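Whiteboard care FAQ

Kokkinos Office Supply – help pages
214 shares | 5 comments

Quick answers to what we get asked at the counter. Short on time so this is short. Updated in July.

Small tabletop boards, big wall boards, same rules for all of them. 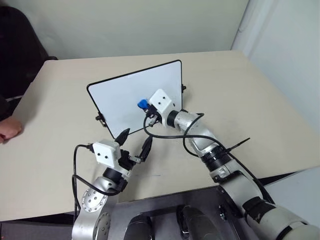
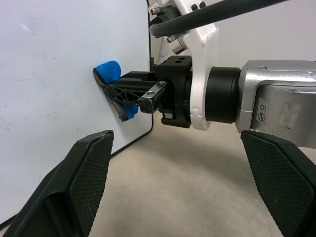
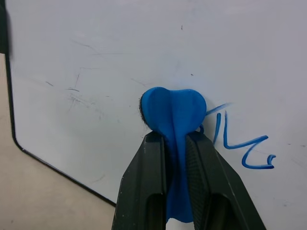 Why won't my marker wipe off?
Usually it sat too long. Dry erase ink left up for weeks sets hard. Go over the old line with a fresh dry erase marker, wipe right away. Works most of the time. If not, a bit of rubbing alcohol on a soft cloth.

I used a permanent marker by mistake. Is it ruined?
Probably not. Same trick – dry erase marker over the top, then wipe. May need 2 or 3 passes. Don't scrub.

Can I use window cleaner?
Once in a while, ok. Not every day. Some of them leave a film and then the markers skip. Plain water with a drop of dish soap is fine for weekly cleaning. Dry it after.

What about melamine sponges?
No. They're a fine abrasive. Looks great the first time, then the gloss goes and everything stains.

How often should I clean the eraser?
When it starts leaving gray streaks. Felt ones: knock the dust out outdoors, vacuum, or wipe with a barely damp cloth and let it dry completly. When the felt is matted and stiff, replace it.

Ghosting. What is it?
Faint old writing that stays behind. Cheap painted boards get it soonest, glass and porcelain hardly ever. Clean with alcohol, let it dry, try again. If it comes back in a day the coating is worn out.

Do you sell refill pads?
Yes, for the Giseto erasers, pack of 5. Not for the Beltura ones, they stopped making them.

Can I get a board cut to size?
Ask for Manolis Drakos at the desk. Allow nearly 5 weeks. Order code is 519 on the form, people keep writing 102 which is cork board.

How do I store markers?
Flat, caps on tight. Tip up and the ink drains away form the tip.

Returns?
Unopened, with receipt. Markers we can't take back once opened, sorry.

Comments

Elínborg Ravn
The marker over marker thing saved our kitchen board. Thanks!

Fasil Woldemariam
Does hand sanitizer work instead of alcohol? It's what we have at school.
 Reply from Kokkinos: the clear gel kind yes, wipe with water after.

Yurii Hladun
Wish I'd read the sponge part last year. Board is basically matte now.

See 2 more comments

Related
Cork or felt pin boards – which one
Hanging a heavy board on drywall
Pelent markers back in stock
Label maker tape sizes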